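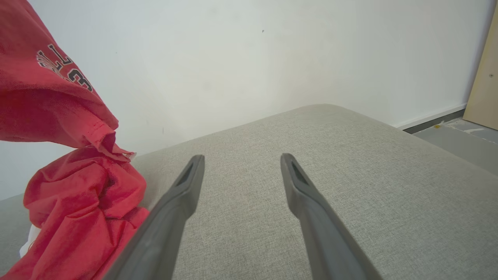

Fig. 1. Upholstery fabric, speckled beige-gray, fine weave with a tweed texture.

HOUSEHOLD TEXTILES – Session 4 handout
Woven covers: fiber, yarn, weave, wear
Instructor: Esi Abugri. Lab: Romain Lecomte

Bring back the swatch cards from last time. All of them, incl. the ugly green one.

1. Quick recap
Fiber = the raw stuff (wool, cotton, linen, polyester etc). Yarn = fibers twisted together. Fabric = yarns put together somehow. People mix these up on the quiz every year. "Tweed" is not a fiber. Neither is satin. Satin is a weave, tweed is a kind of cloth, and "tweed look" on a store tag means only that somebody thought it looked like tweed.

2. Warp and weft
Warp runs the length of the loom, held tight. Weft goes across, over and under. Warp takes the strain during weaving so usually the stronger, more tightly twisted yarn. On a loose swatch with no selvage: pull gently both ways, the direction that gives less is usually the warp. Usually! Crepe yarns and stretch yarns will fool you.

3. The three basic weaves
Plain – over one, under one. Firm, lots of crossings, takes print well. Basket weave is a plain weave with yarns grouped, softer but snags easier.
Twill – the crossing steps over by one each row, gives a diagonal line. Denim, gabardine, a lot of traditional tweeds. Fewer crossings so you can pack more yarn in, heavier cloth for the same yarn.
Satin – long floats, crossings spread out. Smooth and shiny. Floats catch on everything (rings, cat claws, belt buckles). Poor choice for a chair that gets sat in.

4. Where the color goes in
Dyed as fiber: the heathers and flecks come from here, different colored fibers carded together before spinning. Hides lint and small marks.
Dyed as yarn: stripes, checks, plaids.
Dyed as piece: whole cloth at once, cheapest to change late. If warp and weft are different fibers they may take the dye differently, called cross dyeing, can be on purpose.
Printed: on the face only, check the back.

Question from last group, does a flecked cloth wear better than a solid? No, same yarn wears the same. It just shows dirt less. Lurdes Barros will say more on this when she visits in September – she ran the sample room at Arruda and has opinions.

5. Wear
Abrasion – rubbing. Arms and front edge of the seat go first.
Pilling – little balls of loose fiber. Short fibers and low twist pill sooner. Blends can be worst of all, the strong fiber holds the pill on so it doesnt drop off.
Seam slippage – yarns slide apart at the stitching. Loose weave + smooth yarn + tight cover = trouble.
Fading – light, mostly. Window side of the room.

Rub tests: a machine rubs the cloth until yarns break or it looks bad enough. Numbers from diffrent test methods do NOT convert into each other. Write down which method, always.

6. Lab
Cut 40 mm squares, two from each swatch. Unravel one, keep the other whole. Tape both to the card. Count yarns per 18 mm, warp first, then weft, with the pick glass. Put the glasses back in the tray after, we lost two.
Burn test is Romain's demo only. Don't try it at home.

7. Reading
Innes Kerr, course packet, the chapter on Gonness mill. Skim the family history, read the pages on the 1788 pattern book carefully. Note how the weaver drafts are written right to left, you will need that for session 5.
Américo Sequeira's short piece on fancy yarns (slub, bouclé, nep). Optional but the drawings are good.

8. For next time
One page on any seat cover where you live. Weave, guess at fiber, where it's worn and why. 40 points. Sketch the weave on squared paper, no printouts.

Terms to know: selvage, float, pick, end, nap, twist, piece dye, cross dye, slub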